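Still sitting, more or less

So I've been back from Gronley for just over two weeks now and several of you have emailed to ask how the retreat went, and I keep starting replies and abandoning them, so you're all getting this instead. Make a cup of tea, it's a long one.

For anyone new: I've been practising with the Wednesday group for a fair while, mostly by turning up late and sitting near the door. We do some sitting, some chanting, and then somebody reads a page or two of whatever we're studying and we talk about it (or talk about buses, depending on the week). I'd never done a proper silent retreat. Montserrat Segura had been on at me for years to try one, and in February I ran out of excuses and booked ten days at Gronley, where she used to cook in the summers.

I'll start with the chanting book, as it's the part I can't stop thinking about.

At our group we use photocopies. Mine has a tea stain across the refuge verses and a page in upside down, and I know it so well that I turn the whole thing over at that point without noticing. At Gronley you're handed a real bound book when you arrive, dark red, lovely heavy paper, and it's a completely different translation. Same texts, same order, hardly a line in common! The first morning I opened my mouth and confidently chanted "may all beings be free from sorrow" over thirty people saying something else entirely. I went hot right up to my ears. For the next two days I mostly hummed.

Then a funny thing happened, round about day four. I stopped being cross with the new words and began hearing them. Where ours says "letting go", theirs says "putting down", and I had never once thought of it as something you could do with your hands. Letting go always sounded to me like a thing that ought to happen by itself if I was good enough. Putting down is like shopping bags. You can put down shopping bags. I cried a bit, quietly, into my scarf, and then it was porridge.

I asked Reiko Nagano about it in my interview (you get ten minutes with her every other day, in a little room that smells of floor polish). She was very kind. She said the older word has both meanings in it and the translators had to pick one, and that she herself changes her mind about which is better. I'd been hoping for a ruling, if I'm truthful. She asked which one I found harder to say and told me to use that for the rest of the retreat. I'm still using it.

The timetable, for those who wanted it: bell at half past five, sitting until breakfast, work period, more sitting, lunch, a rest (bliss), walking, sitting, tea, a talk, chanting, bed. No supper, though there's toast if you need it, and I needed it. My work period was leeks. I washed a lot of leeks. The garden at Gronley is on a slope and everything comes up muddy, and I got rather fond of the big stone sink and the view of the bins.

My knees were fine until day five and then they weren't. I moved to a chair at the back and spent one whole sitting feeling like a failure and the next one wondering why I hadn't moved on the first day. If you're going, take the chair. Also take a second jumper, and proper slippers with a sole, the corridor to the hall is freezing.

What I found hardest wasn't the silence. I loved the silence. It was the evening talk, when I'd got quite settled and then somebody would say something that set me off arguing in my head until bedtime. There was one about generosity that I'm still arguing with. More on that another time, perhaps, when I've calmed down.

Coming home was odd. The train was so LOUD. I got off at Olvera Road and stood in the supermarket for ages unable to choose a yoghurt. I've been trying to keep the early sitting going, and I've managed it most mornings, with a couple of lapses I'm not going to itemise. I've cleared the back bedroom for it. The shrine is a shelf with a candle, a bowl and a postcard, and I've been doing jobs in there a little at a time. 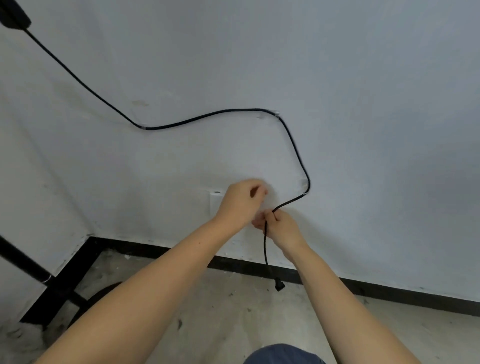

Hands at work on the black cable, white wall behind.

Montserrat came round on Sunday to see the room and approved of it, apart from the curtains. She brought me her old copy of the red book, with her pencil notes in the margins, so I now have both translations side by side and I've been reading a verse from each before I sit. Some of her notes are about the verses and some are quantities for lentil soup.

I've also been lent a slim thing on walking practice put out by Cultwood, who I'd not come across before. Has anyone read any of theirs? I'm only a chapter in, and so far it's sensible and short, and I like it for both.

Group is on as usual this Wednesday, same room, seven o'clock. We're starting the new text, so it's a good week to come if you've been dithering. I'll be in a chair. Bring your photocopies, and if yours has the upside-down page as well, please tell me!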